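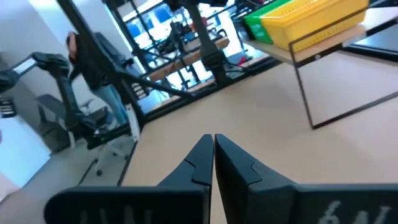
What does Oltthorpe Cycle Travel do?

We plan and support bicycle trips for independent riders. A client chooses the region and the number of days, and our staff provides the route, the lodging list, the luggage transfers and a telephone line that is answered while the client is on the road.

About Oltthorpe Cycle Travel

Oltthorpe Cycle Travel was established by Greer MacKinnon, who serves as director and continues to approve each new route before it is offered to the public. The company began as a mapping service for touring cyclists. Riders who had purchased our maps frequently wrote to ask where they should sleep, how they should transport a bicycle by train and what they should do if a ferry did not run. Those letters became the basis of the services we provide today.

Our catalog currently contains 15 routes. The shortest is a loop suited to a long weekend, and the longest, known as the Boltero Traverse, covers 1167 miles and is normally ridden in one direction between spring and early fall. Clients may ride the Traverse in full or book any of its five stages separately.

How Our Routes Are Prepared

Each route is ridden in full by a member of our staff before it enters the catalog and is ridden again whenever a significant change in road conditions is reported to us. Our surveyors record surface type, shoulder width, grade, water sources, grocery hours and the location of the nearest repair shop. High passes are noted separately. The highest point in the catalog stands at 2399 meters, and clients who book that stage receive additional guidance on weather and daylight.

Route notes are revised every March. Clients who booked before the revision receive the updated notes at no charge. Printed notes are mailed in a folded format that fits a standard handlebar bag, and a digital copy is available through Siteo, our online trip planner. Siteo also holds the client's lodging confirmations, train reservations and emergency contacts.

Lodging and Luggage

We work with small hotels, guesthouses and farm stays that provide secure indoor bicycle storage and an early breakfast. Properties are visited before they are listed and are reviewed at the close of each season. We do not accept payment from lodging owners in exchange for a listing.

Luggage transfers are offered on all routes except the Lo Valley gravel route, where road access is limited. Bags should be left at the front desk by 8:30 a.m. and are delivered to the next property before 5 p.m. One bag per rider is included in the standard booking. Additional bags, bicycle boxes and child trailers may be transferred for a fee, provided that notice is given at the time of booking.

Bicycles

Most of our clients travel with their own bicycles. Touring and gravel models may be reserved through our office in a full range of sizes, and riders are asked to submit their height and saddle measurements when they book. Electric-assist bicycles are available on selected stages.

Contacting Us

The Oltthorpe office is open to visitors by appointment. Questions concerning new bookings should be sent through the inquiry form on this site, and clients who are already traveling should use the telephone number printed on the cover of their route notes. Proposals from lodging owners along existing routes are welcome and are reviewed each winter by the director.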